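Skestico Hand Grippers – Pads, Cables and Bench Care
20th February | by Amarachi Yusuf

The Skestico pair ships from Rustovmont with 50 spare pads, which sounds generous until you meet your first week of small metal hooks. Clear the bench and run both cables off the near side before you pick anything up.

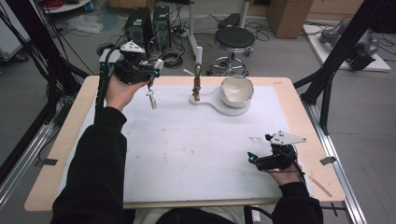 Check the cable at each wrist every 60 cycles. It will pick the worst moment to snag, so give it slack now. Then open the fingers fully and look at the faces. 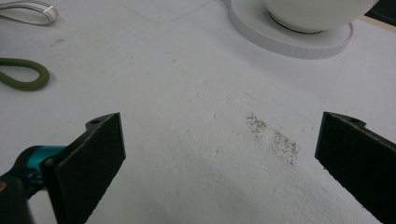 Fingers apart, specks waiting.

Specks like these love a fuzzy pad. Brush the faces dry – no solvent, no matter what the can promises.
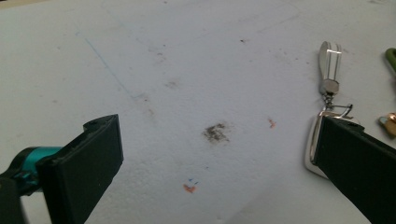 Ibrahim Nwachukwu writes: We swap pads in pairs at Eskola. One new and one old pulls everything to the left, and then people blame the software.

He's right, annoyingly. Swap both, tighten the screws, and wipe the bench last. Yes, last. 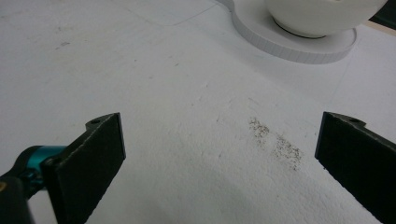
Open position, with the bench still to be wiped.

Spare pads: part 237, sold in bags of 5.

237 shares | 5 comments
Contact Skestico | © Skestico | Back to top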